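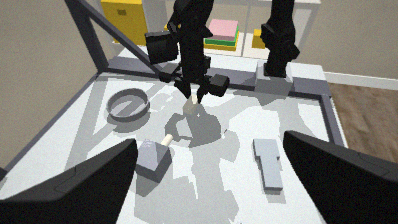 Can a robot do small bench work yet, or is it still all demo videos?

I run a two-person repair shop in Bridlow. We fix lamps, blenders, toy trains, whatever comes in the door, and a lot of my day goes to the dull part: picking little parts out of a pile, putting a peg in a hole, setting the finished piece in a bin. Then I go home and do the same thing with laundry and dishes!

I've been watching everything I can find on two-armed robots and I'm hooked. Last night I stayed up way too late reading about Ziltik and their tabletop setup. My question is for people who have used one of these for real work. Could a pair of arms sort and put together small parts while I'm at the counter talking to customers? And is there anything for the house yet that goes past vacuuming? I can put up with slow. I can't put up with standing next to it all day.

— Yamuna Nadar

ANSWER (marked helpful)

Short version: sorting yes, putting together sometimes, house mostly no. But it's a great time to be curious about this.

I work at Itwood, where we make wooden fittings, and we've had two arms on a bench since January. Picking up a part they've seen before, off a plain light table, is pretty much solved for us. Ours does it all afternoon. A part with a flat top and straight sides is easy. A ring is fine too if you teach it to grab the rim.

Where it gets hard is the peg. Picking up a block that has a peg sticking out is no big deal, but getting that peg into its hole means being right to a hair, and a block can turn a little as the fingers close on it. We practiced in simulation first, 200 tries for each part, and it looked wonderful on the screen. On the real bench it missed plenty. What helped was a cheap fixture to hold the second part still. After that it was good enough that I stopped hovering.

Things to sort out before you spend money:

Light. Hard shadows across the bench fooled our cameras more than clutter did. Soft lamps from both sides fixed most of it.

Variety. You said lamps, blenders and toy trains. That's your real problem. We run 7 parts, the same 7 every day. A repair shop might never see the same part again.

Reach. Two arms sharing a small table will get in each other's way. Give each one its own side and a spot in the middle where they hand off.

If you have one job that repeats (sorting screws, bagging spares) start there and leave the rest to your hands. Watching it get a part right by itself the first time is a real thrill, I called my wife.

— Wagner Seixas

ANSWER

for the house no. my brother in law has one that folds towels, 4 minutes a towel and it can't do the fitted sheet. neither can I so maybe thats fair

ANSWER

Agree with Wagner on the fixture. We used an Egger clamp board and it saved us weeks. I'd add that you should ask any seller to run YOUR part, on YOUR table, with the pieces dropped down any old way. If they want to lay everything out neatly first, you've learned something. I'm more hopeful on housework than the towel person, by the way. Loading a dishwasher with the same plates every night is closer than people think — it's the odd-shaped pan that ruins it.

COMMENTS

benchmonkey: Which fingers are you running, Wagner? Ours were too wide to get between parts that landed close together.

Wagner Seixas: The wide ones that came with it. We just nudge the parts apart first, takes an extra 2 seconds.

Yamuna Nadar: This is so helpful, thank you all! Going to start with the screws.

plumtree: 4 minutes a towel is still faster than my teenager

Shared 7 times · 4 comments

Contact us | Copyright and terms | Back to top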